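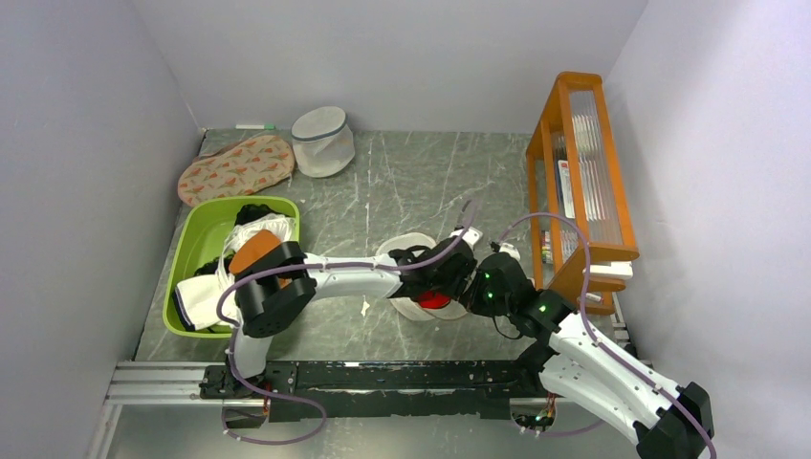 Nine at night and the laundry room in my building is full again. Both machines going, a line of bags on the folding shelf, somebody's kid asleep on a coat. I pay by card now, the card reader adds a fee, the fee went up in January. So I've gone back to washing at home, some of it anyway, the way my grandmother did, and it starts with a tub. Doesn't need to be a special tub. A lime-green plastic basin with whites and blacks all heaped in together is where most of us begin, and the first thing any hand washer will tell you is to take the black stuff back out.

I spent most of the winter asking people about this. Not the romantic version with the river and the rocks. The version in a fourth-floor walk-up in Osier, where a washer hookup is a luxury and the nearest laundromat closed when the lease ran out.

Leonilde Serrano has lived on Cunha Street for 32 years and has never owned a washing machine. Wanted one, once. The landlord said the pipes wouldn't take it and she stopped asking. She does sheets in the bathtub, shirts in the kitchen sink, everything else in whatever is clean and big enough. "People think it's the washing that's hard," she told me, wringing a pillowcase over the drain. "Washing is nothing. Water is heavy. Getting the water out, that's your whole evening."

She's right. I tried it with a pair of jeans and had to sit down.

Her method, which she'd never call a method: soak first, cold, a spoon of powder. Go away. Come back and press, don't scrub. Change the water. Press again. Two rinses for shirts, more for towels, until the water stops looking like dishwater. Then roll the thing in a dry towel and kneel on it. I laughed when she said kneel. She did not laugh.

The laundromat that closed was called Tindine Wash, and it comes up in every conversation in this neighborhood sooner or later. It had a bench outside. It had a bulletin board where people found apartments and lost cats. Saeed Mahmoudi ran it for 10 years before the rent jumped, and he now fixes machines out of a van, driving to the same customers he used to see every week. He still has the old price sign in his hallway.

"I lost money on the dryers the whole time," he said. "Everybody wants to know about the washers. The dryers ate me alive. Gas, parts, lint. Somebody's bra wire in the drum."

He's not sentimental about hand washing. Thinks it's a fine idea for sweaters and a terrible one for a family of five. He showed me a pump he'd pulled that morning, packed with coins and a hair clip, and said the average machine in this part of town is older than his marriage. Landlords buy them used. They break, they get patched, they break. Tenants end up at the sink again, except now with a dead washer taking up half the kitchen.

There is money in the gap, of course. Pickup services have found the neighborhood. Kanurden, the biggest one here, charges by the bag and brings it back folded the next day, and the bags are everywhere, blue drawstring things slumped in doorways by seven in the morning. I used it for a month. Loved it. Then added up what I'd spent and felt a bit sick.

Tharindu Paul drives for them, evenings mostly. He does as many as 2 flights of stairs per bag before he starts swearing, he says, and there are a lot of four-floor buildings. What he notices is who orders. Nurses. New parents. A man who sends a single bag of dress shirts and is always waiting on the landing in an undershirt. "You learn people's lives from the bag," he said. "Baby stuff, then more baby stuff. Then one week it's all black clothes and you know there was a funeral, so you don't make jokes at the door."

He washes his own uniform by hand. Sink, bar soap, over the shower rail at night. Usually dry by noon if the window's open.

Drying is the part I'd underestimated. My apartment faces north and in February a towel took two full days and came out smelling like a pond. Laurinda Cardoso, who teaches a mending class in the back of the library branch and has strong feelings about everything made of cloth, says the trick is air and not heat. Fan on low, space between the pieces, turn the cuffs inside out. Never on the radiator. She has a whole speech on radiators. She also thinks we all wash too much to begin with, and that a shirt worn to an office for eight hours needs a hanger and an open window and thats it.

She gets more than 50 people on the class mailing list now. Used to be a handful. A lot of them come in with clothes the dryer wrecked, felted sweaters, elastic gone to crumbs, and leave asking about soap.

I don't want to oversell it. My knuckles cracked. I flooded the downstairs neighbor's light fixture, a little, and had to bring over a cake. Sheets I still haul to the basement and stand in line like everyone else, card in hand, resenting the fee. But the small loads, socks, T-shirts, the one good sweater, I do those after dinner with the radio on. Takes maybe half an hour. Sometimes I forget them in the soak till morning and Leonilde says that's fine too, they'er only socks.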